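Mar 27, 2026
By the Packing Station Group, Plaveck Technical College

Small-Item Packing: Project Report

The project examined how small goods are handled on a compact work surface. The group began in January, using a bench plan supplied by Flileck and a set of 16 trial items.

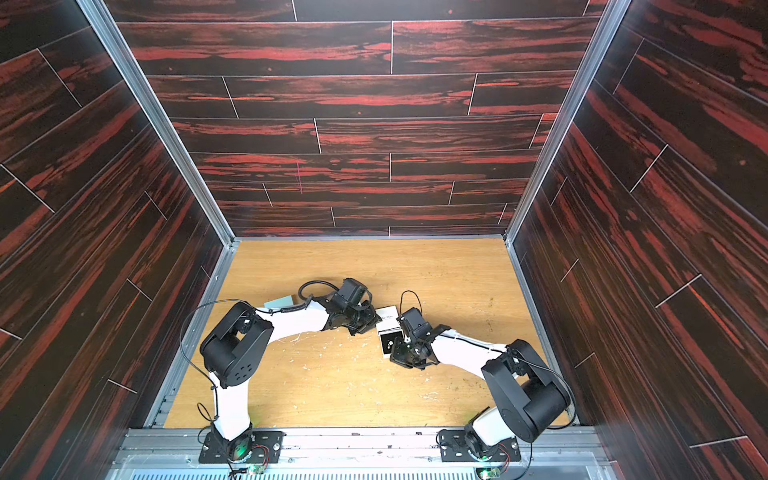 Fig. 1. A small white box with a black printed label, near the middle of the surface.

Labeled boxes were to be kept face-out. The floor panel is light tan wood, chosen for contrast with the dark plank-pattern walls.

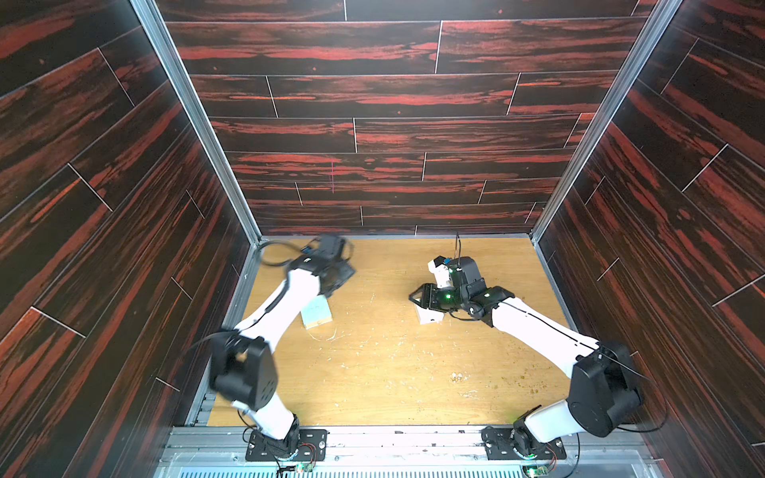 Fig. 2. A small rectangular block with a pale mint-blue top, flat on the work surface.

Surface wear was recorded separately. Scuffs and crumbs were noted, and a cleaning schedule was added to the plan.

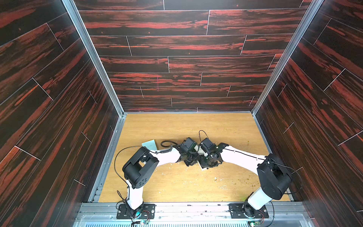
What should be done before a new set of items is laid out?
The surface should be brushed and wiped, and the item list checked against the bench plan.

Comments (2)
reuter_fan: Was the Cumell list used for the labels?
benchwork2007: Clear report. Please post the cleaning schedule too.

This site uses cookies. By continuing, you accept our cookie policy.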